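# Water marks and dull patches on a wooden table, sand it or oil it?

Asked in: Home and DIY > Furniture
Tags: wood, table, oil, finish

We bought a light wood table from Trandberg in July and it has gone dull where things get put down and dragged across it. There are also faint pale rings from glasses. The leaflet that came with it only says "wipe with a damp cloth", and the shop has told me twice that the finish is "natural", which doesn't tell me whether it is oil, wax or varnish.

What I've done so far:

- wiped it down with washing-up liquid and warm water
- tried a furniture spray, which made it shiny for a day and then streaky
- rubbed one ring with a cut walnut (someone at work suggested it, no difference)

I don't mind spending a weekend on it but I don't want to go through the surface. The top measures 137 cm long if that matters for how much oil to buy. Should I sand it back and start again, or can oil go straight on top? 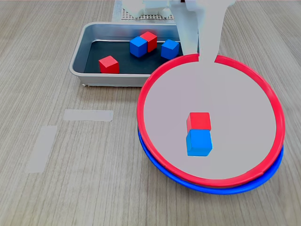 Trandberg tops are usually oiled in my experience, so you could just put more oil on. I used Divau clear on mine and it was fine. Don't use the spray again.

*3 people found this useful*

---

**Accepted answer**

Find out what the finish is before you buy anything. Pick a spot underneath the top, or near a back corner, and put one drop of water on it. Leave it for ten minutes. If the drop sits there as a bead and the wood hasn't changed colour, it is probably varnish or lacquer. If the wood goes darker under the drop, it is oil or wax, or there is not much finish left. Try it in a dull patch as well, as the two places may behave differently. The underside is sometimes left bare by the maker, so don't go by that alone.

The spray is a nuisance. A lot of them contain silicone and new oil won't take properly over it. Wipe the whole top with white spirit on a clean rag, turn the rag often, then do it again with a fresh one. Open the windows.

If it's oiled:

1. Let it dry overnight after the white spirit.
2. Rub the whole top lightly with 240 grit paper, always along the grain. Do it by hand. Don't work only on the rings or you will get dips.
3. Vacuum, then wipe with a barely damp cloth and let it dry.
4. Put on a thin coat of oil, leave it 14 minutes, and wipe off everything that hasn't soaked in. Any left on the surface goes sticky.
5. Next day, do the same again. I do 3 coats on a table that gets daily use.

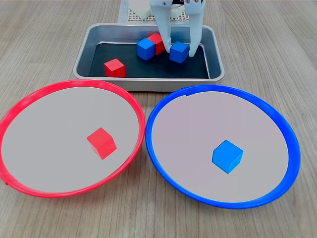

For a top of that length one small tin will do all the coats with some left over. Dierckx and Divau are both all right. Dierckx has a slight yellow tint, which shows on pale wood, so try it underneath first. Lay the oily rags out flat outside to dry before you bin them. They can catch fire if they're left in a heap.

If it's varnished, oil won't do anything useful. You would have to sand it right back or rub it down and recoat with a water-based varnish.

Check whether it is veneer too. Look at the end of the top. If the grain lines on the surface don't carry on down over the end, assume veneer and keep the sanding to one light pass.

*Edited to add: wait a week before putting anything hot or wet on it.*

---

I had this with a Perkarum sideboard, the rings came out with mayonnaise left on overnight. Smelt a bit. Might be worth trying first as it's cheap.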